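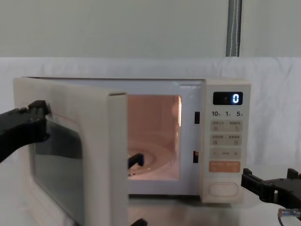
Stikska is a method for teaching two-armed robots to work with hinged doors on household appliances. It was developed at the Zonside robotics laboratory and first described in an internal report in October, with a revised version released on February 21, 2020. The method is used mainly with microwave ovens, although later work applied it to cabinets and toaster ovens.

Background

A hinged door is a hard object for a robot to handle. The gripper has to follow an arc whose center it cannot see, and a small error in the guessed hinge position pushes sideways on the door. On a light appliance such as a countertop microwave, this can drag the whole unit across the table. Earlier systems at Zonside used a measured model of each appliance and failed when the appliance was moved.

Method

Stikska learns from demonstrations in which a person guides both arms through a task. The recordings are split into short segments, and each segment is labeled with the arm that is doing the work and the arm that is waiting. In the door task, one gripper clamps the upper edge of the open door, on the side away from the hinge or close to the top corner, while the other stays near the base of the control panel — a position from which it can reach either the buttons or the cavity.

The hinge position is never entered by hand. The system estimates it from the first few centimeters of door travel and corrects the estimate as the door moves. The oven light, which comes on when the door is open, is used as an extra visual cue that the latch has released. A separate program, Drukeo, checks the demonstrations for pauses and dropped grasps before training.

Results

The training set for the microwave task held 124 demonstrations. In tests the robot opened the door, held it and closed it again in 14 of 15 trials. The one failure was a slipped grasp on the rounded edge of the door. With the hinge estimate turned off, the robot completed only 3 trials, and in most of the others the oven shifted on the table.

Limitations

The method assumes a door that swings on a vertical hinge. Drop-down doors need new demonstrations. Dark glass in door windows also causes trouble for depth sensing, so the grasp point is chosen on the door frame.

See also

Ignacio (gripper control software)

Contact the editors | © 2020 Zonside | Back to top

Comments

doorstop44: Were the 15 trials all on the same microwave? The article doesn't say.

m_fenn: Same model, moved between trials — it's in the report, section on test setup. Should be added here.

kettle_on: The toaster oven work needs a source. Most of those have drop-down doors.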